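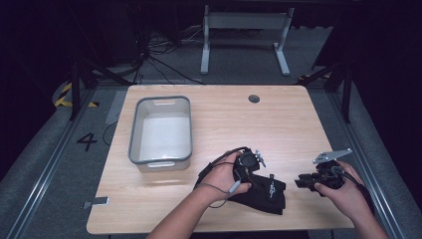

収納用品を先に買う人の家は、まず片づきませんよ、と読者からはがきが来た。六月号の押し入れ特集への感想である。手厳しい。続きがあって、箱が増えるとその箱に入れるものを探しはじめる、うちがそうだった、家じゅうの箱を数えたら218個あった、とのこと。数えたのか。

で、今回は箱の話。というか、中身の行き先の話。

締め切り前なので急いで書く。取材は市川の駅から川のほうへ歩いたところにある古道具の店、Basano。間口は狭いが奥が深い。棚に並ぶのは茶箱、りんご箱、柳行李、ブリキの米びつ。それから樹脂の箱。ふちに色のついたもの、両端に手をかける穴があるもの、ふただけなくしたもの。最後のがいちばん多い。

ふたはどこへ行くのか。店でも分からないという。持ちこまれる時点でもうない。たぶん下に敷かれているか、裏返して植木鉢の受け皿。うちのもベランダで見つかった。

値段は下が100円、上は茶箱の大きいので2000円。茶箱は人気で、入るとすぐ出る。内側に金属板が張ってあって湿気に強いから雛人形をしまうのにいい、米を入れる人もいる。ただし重い。空でも重い。二階に上げたらもう下ろさないつもりで、と店先の札に書いてある。

この店、売るほかに引き取りもする。条件がひとつ、中身を出してから来ること。当たり前のようでこれが難しいらしい。開けたら手紙が出てきた、ボタンが出てきた、何の鍵だか分からない鍵が出てきた。鍵は店の缶にためてある。取りに来た人はまだいない。

編集部でもやってみた。題して「Nornavum」、命名は会議の勢い、意味は聞かないでほしい。やることは単純で、家にある箱をひとつだけ選び、食卓に中身を全部あける。戻すものは戻す。戻さないものはその日のうちに行き先を決める。決まらなければ戻す。ここが肝心で、迷って夜中まで床に広げておくと翌朝踏む。踏んだ。画びょうだった。

4週間つづけた結果。空になった箱、少し。減った量、思ったより少なし。そのかわり何がどこにあるかは覚えた。延長コード、年賀状の残り、祖母の裁縫道具、使いかけの障子紙。探しものの時間が減ったのはありがたく、はさみを買い足さなくなったのが地味に効いてる。はさみ、何本持ってたんだ。

いっぽう派もある。箱をそろえてしまう派。Cloltasusという通販の小さな会社が同じ寸法の箱だけを色ちがいで売っていて、棚に入れると確かにきれい。きれいすぎて中が分からない。使っている同僚は正面に荷札をぶら下げていた。「冬・首」「粉もの」「直すつもり」。直すつもりの箱がいちばん重そうだった。

個人的にはこの荷札方式を推したい。分類の名前が立派だとつづかない。「書類」と書くとなんでも書類になる。「来月いる紙」ぐらいでちょうどよく、来月になったら開けざるおえない。色は気にしない。油性ペン、太いの。

買うならどうするか。店で教わったことを書いておく。まず棚の奥行きを測る、箱より先に。把手のぶんの指の入るすきまも見る。角の丸い箱は見た目より入らないので、本を入れるつもりなら四角いのを。においのある箱は新聞紙を詰めて日陰に置いておく。重曹でもよい。米びつは底の継ぎ目を見ること。さびていたら米はやめて電球でも入れる。

冒頭のはがきの方には返事を出した。218個のうち今もあるのは何個ですか、とたずねたところ、まだ返ってきてない。次号までに届けば載せまます。

Basanoは夕方五時まで。雨の日は店先の箱が中に入るので、通路がたいへん狭い。大きいのを見たい人は晴れた日に。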